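Search this blog Enter keywords Go

Can a machine clear the table yet?

30/10/2018
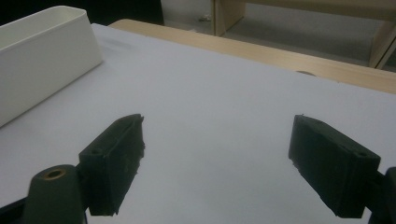 Gashaw wrote in under my last post to say the question is badly put, that a dishwasher has been doing household work for decades and does it without hands, and that anyone waiting for fingers will wait a long time. I agree with the first part. A dishwasher cleans plates. It does not collect them, scrape them, decide which ones are chipped, or put them back in the right cupboard. Most of what is left of housework is the part between the appliances, and that part is picking things up and setting them down.

So, fingers. Printed ones are the cheap way in. They can be redrawn in an evening and replaced when they wear, and the layer lines give a bit of grip in one direction and almost none in the other. Burrs on the inner edge matter more than I expected. A stray bit of filament under a thin object is enough to tilt it, and a tilted object slides out as the fingers close. I now trim the edges before a session and leave the faces alone.

A flat part on a flat surface is the hard case. A cup has sides. A playing card, a coin or a lid lying face down has an edge a millimeter high, and the fingertip has to arrive at that height without digging into the board. A person solves this by dragging the card to the edge of the table, or with a fingernail. The controller I run does neither unless it has been shown.

I kept a tally over October. Moving small parts from an open board to a bin, 600 attempts, same starting area, parts placed by hand. The run failed 185 times. Most of the failures were thin parts missed on the first close. A smaller group were picked up correctly and then dropped on the rim of the bin, which is a planning fault and has nothing to do with the fingers. I did not score partial successes. A part that lands beside the bin is a failure, as it would be on a packing line.

Shop floors get around this by fixing the world in place. The cell at Prestholm handles one part in one tray at one angle, and on the day I visited it had done 2000 picks with no stop. Change the tray and it needs an engineer. Foken takes the other route and sells a vacuum cup for mixed goods, good on cartons, poor on cloth, useless on a colander.

A kitchen has no tray. My working figure is that a household machine would have to get through 100 ordinary pickups in a row, unsorted, before I would leave it alone with glassware. The setup in Fedodside is nowhere near that. It can move dry parts across a board at a third of my speed while I watch.

Next I will try a softer pad on one finger only, leaving the other bare as a reference, with the same board and the same parts. Raw tallies will go up with the post.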